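How to fix a hand-held gripper that closes crooked (and why mine kept dropping things)

Let me start with the symptom so you can tell whether you're in the right place. You squeeze the trigger, both fingers come in, and one gets there before the other. The object gets shoved sideways, twists, and either pops out or hangs off one pad at a silly angle. On screen it looks like you have terrible aim. I spent most of an October evening believing I had terrible aim.

I collect manipulation demos for a small project called Grulton, mostly picking household stuff out of boxes and putting it somewhere else. Tài Lương does the data side, and he's the one who wrote to me at 6 in the evening with a polite little message: "Did you change how you're grasping?" I had not. But out of the last 279 episodes a bunch had the same wobble at the moment of contact, always toward the left, and once he'd pointed it out I couldn't unsee it.

So, what was wrong? One pivot had backed out a hair and the pad on that same finger had slid on its backing. Neither was bad enough to notice by itself. Together they gave me a late finger with a skewed face, and a late finger with a skewed face will throw a plastic toy surprisingly far.

What you need: a hex key that fits your pivot screws (mine came in the box with the gripper, check before you buy one), medium-strength threadlocker, isopropyl alcohol, a lint-free cloth, fresh double-sided tape if your pads are taped on, and a paint marker. A strip of paper too, for the test at the end.
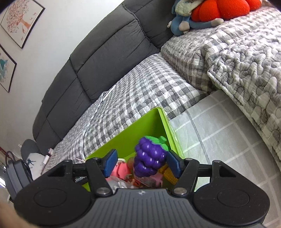
Before you take anything apart, get the fault to happen on purpose. I like a box of mixed toys for this, because if you only test on a nice square block you can convince yourself everything's fine. Use something lumpy and shiny as your main target. The purple grape bunch is my favorite, all those glossy round bumps give the blue pads hardly any flat surface to hold, so if one finger arrives early the whole bunch turns. Go in with the fingers open on either side, close slowly, and watch the object and not your hand. Do it 20 times. If it turns the same way nearly every time, it's the hardware. If it goes every which way, it might be you, sorry!

Now switch the thing off and unplug it. I mean it. Catrin Wynne, who runs the bench at Stetitz where we get our parts, has a scar on her thumb from a motorized gripper that homed itself while she was cleaning it. Mine is only hand-powered but the tracking electronics still don't enjoy having a metal key poked around near them, and the linkage can pinch you good if the spring lets go.

Step one, check the pivots. Hold the body still with one hand and wiggle each arm up and down, across the direction it's supposed to move. You want a tiny bit of nothing. If one arm clicks and the other doesn't, you've found your late finger. Take the screw on that side all the way out, wipe the threads with alcohol, let it dry, and put one small drop of threadlocker on. One! I used way too much the first time, it crept into the joint, and I had to clean the whole thing out again.

Step two, tighten it, but only until the wiggle goes away. Then open and close the gripper a few times by hand. If it feels stiff, back off a touch. Too tight gives you the exact same symptom as too loose, just on the other side, and I chased that one for longer than I'd like to admit.

Step three, the pads. Push each one sideways with your thumb. If it moves, peel it off, scrape away the old tape (plastic scraper, no knives), clean both faces, and stick it back square with fresh tape. Press it for a full minute. I also wipe the pad surface while I'm there – skin oil builds up and you stop noticing how slippery it's gotten.

Step four, the paint mark. Put a thin line across each screw head and onto the arm next to it. Next time the screw starts to turn, the line breaks and you'll see it at a glance. Catrin does this to everything at Stetitz and I should've copied her sooner.

Step five, the paper test. Close the gripper gently on a strip of paper and have a look at which way it bends. With good timing the strip stays straight until both pads touch. If it bows to one side, go back to step two.

Let the threadlocker cure for as long as the bottle says before you record anything. Then redo your 20 grabs on the lumpy toy. Mine came up straight, and Tài stopped sending polite messages.

One last bit about the data you've already got. Don't delete it in a panic. We flagged every episode from the point where the wobble started, and Tài is deciding which ones to keep, as plenty of them still ended in a decent grasp. Write down when you did the repair and keep that note with the recordings. I've now got a reminder to check the paint marks every 2000 grabs, plus any time I drop the gripper, which happens more than it should.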